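Workshop notebook, Stikard bench room
Saturday, April 23, 2022
Entry by G. Schumacher; read over by H. Carrilho

Subject: cleaning of small display vehicles, continued from page 71.

The purpose of the session was to settle the dry-wiping procedure for the painted toy cars before the Cirkard loan is prepared. The previous entry left two matters open: whether a dry cloth alone is sufficient for gloss bodywork, and whether the car should lie on the bare table or on a pad during wiping. Both were considered. The second is still not settled to my satisfaction.

Work was done at the light table with the rounded corners. The darker bench remains reserved for the Thibodeaux boxes until they are collected, and no cleaning is to be done on it in the meantime. The table was cleared beforehand and wiped down with plain water, then left to stand for 10 minutes before any item was put on it.

The cloth used was from the grey stock. It had been laundered without softener, as agreed in September. Hélder asks that the date of laundering be written on the bag in future, and I concur. An undated bag was found in the drawer and has been put aside for rough use only.

The car under treatment is entered in the register as item 1808. The bodywork is bright blue with black detailing and has a high gloss, so that smears show readily under the ceiling lights. Wiping is to proceed from nose to tail in single strokes, the cloth being refolded to a clean face after each pass. Circular rubbing is not permitted on gloss finishes.
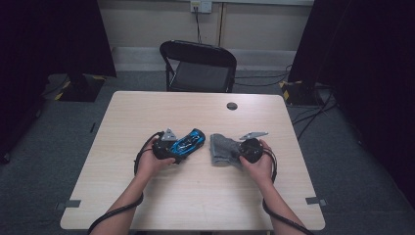 Blue and black car on the light table, grey cloth alongside.

Observations. The dry cloth lifted loose dust from the roof and bonnet without difficulty. It did less well in the recesses, where a residue remained after 5 passes. I then tried a soft brush in the same places and obtained a better result, though the dust was merely moved on to the adjoining panel and had to be taken up with the cloth afterwards. The order should therefore be brush first, cloth second. The procedure sheet at present states the reverse and will need to be amended.

A faint line was noted along one sill — it does not respond to dry wiping and may be in the finish itself. No liquid was applied. The Avov solution is not to be tried on this item until it has been tested on a spare body from the scrap tray.

On the question of the pad, Hélder prefers the bare table, where grit can be seen and removed. My own view is that a pad gives better protection to the wheels and to the underside. We have agreed to treat the next car on a pad and to compare notes.

Cloths used today are to go into the wash bag and not back into the drawer.

Outstanding:
Amend procedure sheet, brush before cloth (GS)
Locate a spare body for the Avov test (HC)
Order further cloths, same weight as before
Enter the sill mark in the register against 1808, with a sketch

H.C. adds: the sill mark was present on arrival, see the intake slip. Sketch to be made regardless.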